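**DRIMHAM, May 29, 2021** -- Cirnis will open its handling workshop in Drimham to the public for two afternoons in September, giving residents a chance to watch people teach a gripper to pick things up, a skill most visitors mastered before they could talk.

The open days follow a trial run this spring, when 246 people came through the doors and the parking lot gave out well before the coffee did. Visitors watched the Sullari project team work through its daily routine at the bench: a person guides a hand-held gripper through a task, the recording goes into the pile, and the person does it again. Then again. The Sullari pile now stands at 709 usable recordings of a single job, moving a cup from one side of a table to the other.

"We were asked if it gets exciting later on," said Rizwan Mohmand, who runs the workshop. "I said that depends how you feel about cups."

The demonstration takes place in the long white room at the back of the building, where staff will be working as usual. There will be no fog machine. The company looked into one and was told about the smoke detectors.
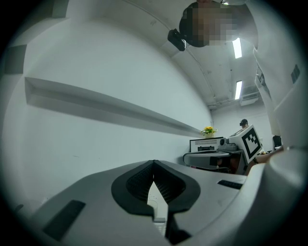
Jemal, who came to the trial run with two nephews, wrote afterward that the afternoon was slower than any robot movie and a good deal more interesting, and asked if next time the team could say out loud what they were trying to do before they did it. They will. A staff member will give a running commentary at each session, with a microphone that has been tested and a backup that has not.

Visitors will also be able to try a hand-held gripper for themselves at a separate table. During the trial run the foam blocks proved popular and the grapes did not survive. Grapes have been dropped from the program.

"People pick it up and go quiet," Mohmand said. "Then they drop something and say a word, and after that they're fine."

Admission is free, but places are limited to 366 across both afternoons and must be booked ahead through the Cirnis front desk. Children are welcome with an adult. Long hair should be tied back at the try-it table, and drinks stay in the lobby -- the team has views on this and will share them if asked.

Parking is on the street side only. The rear lot is for deliveries.

**About Cirnis**

Cirnis develops handling tools and training methods for light industrial work from its workshop in Drimham. Sullari is its project on everyday objects.

**Press contact:** Rizwan Mohmand, Cirnis, Drimham. Reporters who want to try the gripper should allow extra time.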